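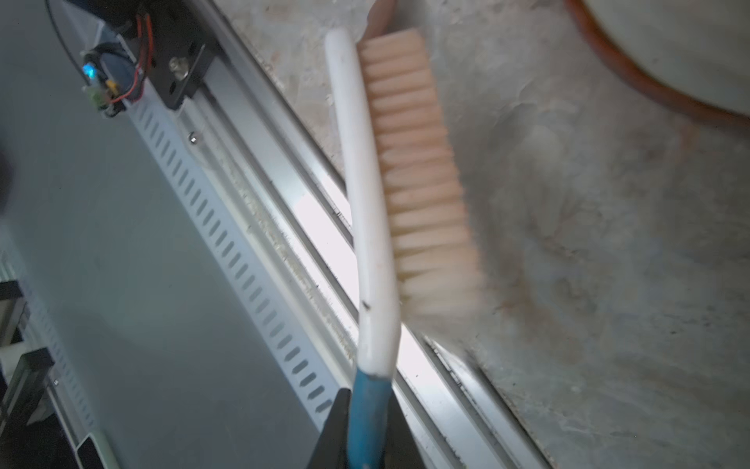 Marik gripper kit: two months with a hand that lets go

The Marik is a two-finger parallel gripper for small benchtop arms, sold by Istden as an add-on. I bought a pair, one per arm, and gave them the job I hate most, which is brushing crumbs out of the rail the arms are bolted to. The grooves in that extrusion collect dust the way my car collects receipts.

For the first few weeks I was ready to write a very dull, very positive review. Setup is painless. The fingers are matte black, they close squarely, and a worn old scrub brush with a blue handle sits between them as if it had been born there. Force is set in the software on a scale that tops out at 190, with no units given. Istden support tells me the units are "internal." So are mine, by now.

Then came the fault. On 8 Jun 2019, in the middle of a scrubbing stroke, the left gripper reported "holding" and opened. The brush went across the floor at a fair clip. The arm, which had been told it was holding something, carried on scrubbing with nothing for another 26 strokes and then logged the job as complete.

I blamed the cable, then the brush, then myself. What's going on, as far as I can tell, is a thermal cutoff in the finger motor. When it trips, the fingers relax and the status flag stays where it was. Version 2 of the firmware is supposed to fix this. It made the failure less frequent, so now I'm surprised by it.

A dropped brush is funny. A dropped anything else, with your hand in the enclosure, is less so, and the manual's safety section consists of a drawing of a finger with a line through it. Until there's a proper fix, I'd do the following:

Keep grip force under 7 percent of whatever you think the maximum is, and use handles with some texture.
Watch motor current and ignore the holding flag entirely.
Stop both arms before you reach in, including the one that looks asleep.
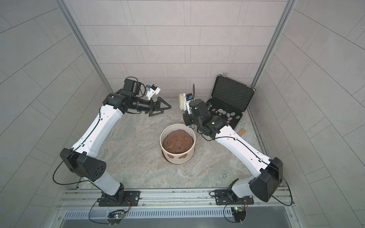 Fadi Haddadin wrote in to say that his pair did the same thing under version 2, and that going back to the older Minel fingers cured it at the cost of a weaker grip. He also thinks I'm being too kind about the manual.

I've ordered the Minel set. It's due in July, and the Sfeir adapter plate it needs is sold separately, naturally.

Would I buy the Marik again? At half the price, for light work, with the current monitoring switched on, yes. Two stars, and one of those is for the box.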